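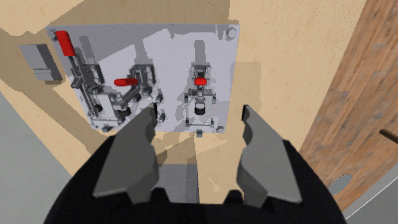 The Complaints Desk

The ferry from Javeo to Donis takes 68 minutes, or 104 if the captain has quarrelled with his wife, in which case he goes the long way round the island of Sener and lets the engine do the sulking. The timetable says an hour. I know this better than most people because for eleven winters I wrote the letters explaining it.

My office was at the back of the ticket hall in Javeo, between the left luggage and a door that said PRIVATE and led to a wall. I had a desk, a kettle and a rubber stamp that read WITH REGRET. My predecessor had worn the first word nearly flat, so that by the time the stamp came to me most of the people who wrote to us received a sheet of paper with REGRET on it in blue and not much else that they could use.

I was good at the job. I say so because it isn't the sort of work where anyone else will. A gentleman wrote to say that his hat had blown off on the upper deck and that the company had failed to warn him about wind. I wrote him a page and a half on the history of wind in the strait. He wrote back to thank me and enclosed a drawing of the hat.

Then there were the regulars. The schoolteacher from Donis complained in verse every June. The man who signed himself A Shareholder held, as far as I could discover, no shares. And there was the woman who wrote about the soup.

The soup

The soup on the ferry was made by Magalhães, who had the café under the bridge deck and also the café on the quay at Javeo, and who was widely believed to have only one pot. I say "who", but Magalhães was a firm. There had been a person once. By my time there were two cousins who weren't on speaking terms and communicated through the menu.

The first letter was dated May 17, 2018. It was on good paper, and it said:

"Sirs, I have now eaten your soup on four crossings. On the first it was leek. On the second it was described as leek. On the third the boy told me it was whatever it was yesterday. On the fourth I did not ask, and enjoyed it very much. Kindly explain."

I read this standing up, which I didn't usually do. Then I made tea, sat down, and found that I had nothing to say about soup at all.

I tried the usual things. I tried "The company takes soup very seriously", and crossed it out, since the company had once let a goat travel first class to avoid an argument and took nothing seriously. I tried blaming the weather. In the end I wrote that I had passed her remarks to the kitchen, stamped it, and went home feeling like a man who has been handed a ball and put it in a cupboard.

Her answer came by the next boat. "You have not passed my remarks to the kitchen," it said. "I was in the kitchen. I asked."

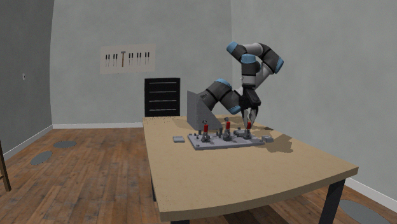 A site visit

So I took the ferry. I ought to admit that I hadn't been on it for years. It is a mistake to get too close to the thing you apologise for. You begin to see the other side, and the letters get longer.

The captain had quarrelled with his wife. We went round Sener, which from the sea looks like a loaf somebody has sat on, and I had plenty of time to queue. The boy at the counter looked me up and down and asked if I was from the health people. I said I was from Complaints. He called through the hatch, "It's the regret man," and there was a laugh in there that I'd rather not have heard.

I had the soup. It was hot and it was green in parts. I had a second bowl so as to be fair, and then a third for which I have no explanation. Somewhere off the western end of Sener it came to me that I'd been happy for the better part of an hour, and I looked about quickly in case anybody from the office was on board.

I wrote to her that night, at my own table, on my own paper, without the stamp. I told her it was not leek. I told her I had gone into it thoroughly and that in my view it was celery, with a potato involved, and something at the bottom that was either barley or had been there since the boat was built. I said I had no regret to offer and hoped this wouldn't disappoint her.

Correspondence

She wrote back that it was fennel.

I wrote that I had grown up next to a field of fennel and it was no such thing.

She wrote that she'd be on the early crossing with a spoon of her own, the ones on board having a taste, and that if I was so sure of my celery I could come and defend it.

We must have made that crossing a great many times. We didn't agree about the soup, and after a while we stopped agreeing about other matters too, such as the schoolteacher's verse (she liked it) and the proper way to fold a newspaper on a windy deck. The boy began putting out 2 bowls when he saw us coming up the gangway, and charging us for three. The captain made it up with his wife in the spring and for some weeks we got to Donis much too early — I drafted a complaint about it on the back of a napkin, and she corrected the spelling.

The office went on without me rather well, I thought, considering I was still in it. I replied to A Shareholder on a Javeo postcard. I told the gentleman with the hat that he might try tying it on. Letters fell off that year, and the company put it down to the new paint.

Then one of the Magalhães cousins retired and the other, having no one left to annoy, put up a printed menu. It said LEEK. It was leek, too, every day, from Javeo to Donis and back again, perfectly clear and tasting of leek.

She asked to borrow my pen before we were out of the harbour. I held the paper flat for her against the table, and we had got as far as "Sirs" when the boy came over to ask whether we wanted bread with it.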